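A day at the Prandier care marketing open day
May, posted 7.40 pm
By Jianguo Song

I nearly didn't go. Marketing days for small care homes tend to mean a cold room, a long slideshow and a man telling you to "tell your story" without ever asking what it is. So I'm very pleased to say that the open day at Prandier was one of the best days out I've had in this job, and I came home with eleven pages of notes and a sore hand.

Prandier is a big old building behind the station at Sarniden, with workshops, meeting rooms and a decent café on the ground floor. The day was put together by Delaunay, who help small assisted living homes and home care agencies get known in their own towns. Up to 71 of us had been expected and it felt like every one of them came. I sat next to a couple who run a six-bed home on the coast and a woman who had driven over the hills that morning to find out whether she needed a website at all. (She does. She knows she does. By lunch she'd written her home page on the back of the programme!)

The first session was on being found. We all took out our phones and searched for care in our own town, as if we were a worried daughter at ten o'clock at night. My own place came up on the second page, with a phone number we stopped using before I was manager. I wasn't alone, judging by the groans. We were then given 30 minutes, there and then, to put right whatever we could – opening hours, address, a fresh paragraph on what we do. I have sat through whole courses that got less done. 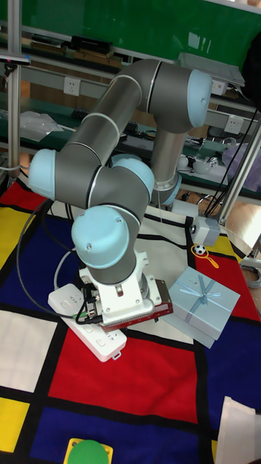
Delphine thought half an hour was far too short, and said so over coffee: her listing had been set up by a nephew who has since moved abroad, and she couldn't get into it at all. She'd have liked someone going round the tables to help people who were locked out. I think she's right, and I hope they add it next time.

After coffee we moved on to social media, which I had been dreading. The speaker was funny and quick and had plainly worked night shifts. She told us to pick one place and look after it properly. If your families are on Facebook, go there, and leave the rest alone until you've got the hang of it. She showed us the page of a home with 381 followers that fills its rooms by word of mouth, because those followers are nearly all sons, daughters, neighbours and the local district nurses. Then she showed us another with 1,414 followers and hardly a comment from anyone living within an hour's drive. I've thought about those two pages ever since.

She was also very good on permission. Ask the resident, ask again before each post, write it down, and take things down the same day if anyone changes their mind. We swapped consent forms round our table and mine was easily the worst. I've already borrowed the wording from the coast couple, who have theirs in large print on a single side of paper.
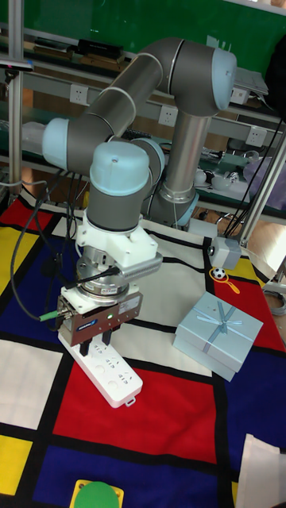 At Prandier during the open day.

Lunch was soup and very good bread, eaten standing up, and this was where the old-fashioned part of the day came in. We each had to introduce ourselves to three strangers and say what we do in one sentence, with no job titles allowed. It sounds awful and I loved it. My first go was a mumble about "person-centred provision". My third was "we look after eleven older people in a house with a big garden, and we've got a room free from next month". Somebody asked for my card on the spot, and of course I hadn't brought any.

The last talk was from Prodach, who print leaflets and newsletters for care homes. I expected a sales pitch and got a lovely plain session on what to cut. We passed round old leaflets and crossed out every line that could have been about any home in the country. On ours that left the name of the cook and a sentence about the hens. We're going to start again from those two, and I can't wait – the cook has already asked for a bigger photo.

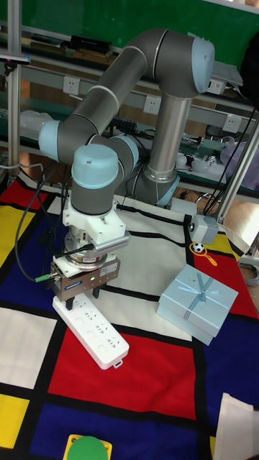 If you're thinking of going

The next one is planned for the autumn, again at Sarniden. Parking is tight, so take the train if you can; it's a short walk and the path is level all the way. Bring your passwords, a charged phone and one copy of every leaflet you hand out. Bring cards too. The afternoon ran over and I missed the end of the questions to catch my train, so if anyone wrote down the answer about replying to bad reviews, please send it to me.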